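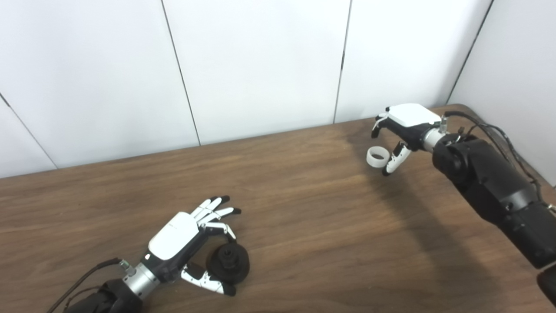 Re: [jurevdale-bois] Huile ou cire sur un plateau de table ?

Bonjour à toutes et à tous,

Merci Sinan pour ton message, et pardon de répondre avec un peu de retard – juillet est toujours un mois compliqué à l'atelier. Je reprends ta question :

Le mois dernier, Sinan Işık a écrit :
> J'ai récupéré un plateau en noyer, poncé au grain 100.
> Est-ce que je peux huiler directement, ou faut-il
> monter plus haut ? Et la cire, vous en pensez quoi
> pour une table où l'on mange tous les jours ?

À 100, mon cher Sinan, tu vas voir toutes les rayures dès la première couche ! Passe au 150, puis au 180, et dépoussière bien entre les deux. Pour une table de tous les jours, je prendrais l'huile sans hésiter. La cire est très agréable sous la main (ma mère ne jurait que par elle), mais elle marque au premier verre oublié.

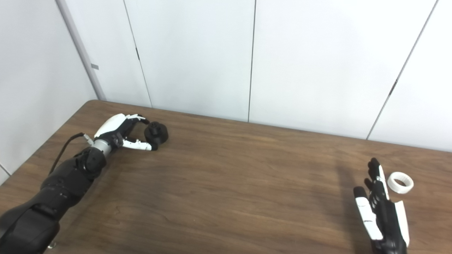

Photo : Erdal Demirtaş

Pour l'application, je mets peu d'huile, au chiffon, dans le sens du fil. J'attends 25 minutes, j'essuie tout ce qui reste, vraiment tout, et je laisse tranquille jusqu'au lendemain. Trois couches me suffisent en général. Chez Broltard, on m'a vendu un bidon qui sentait si fort que j'ai dormi les fenêtres ouvertes – celui d'Andent est plus doux, et il m'en reste un fond si tu veux essayer sur une chute.

Ah, et les chiffons : étends-les bien à plat dehors, jamais en boule dans la poubelle, ils peuvent prendre feu tout seuls.

Si quelqu'un a déjà essayé l'huile dure sur du noyer, je suis preneur de vos retours, j'hésite pour mon prochain buffet.

Amitiés à tous,
Erdal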